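Kirorano tidying project: progress report, 7 Feb 2024

Work on small household items is moving along nicely! Our operators have logged 3070 pick-and-place runs with the hand-held gripper, 59 of them on soft goods like cloths and packets, and the team is really enjoying the variety. 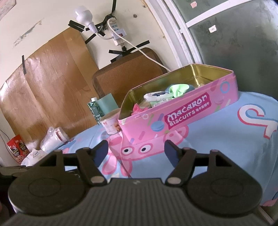

Gripper with open finger pads, facing a tin of mixed items on a bed.

The biggest change is for the staff. Two sorters have moved from the packing line to recording and reviewing runs, and they now choose the item sets themselves (they have great ideas). Training takes 38 minutes per person. We plan to add a second room in June.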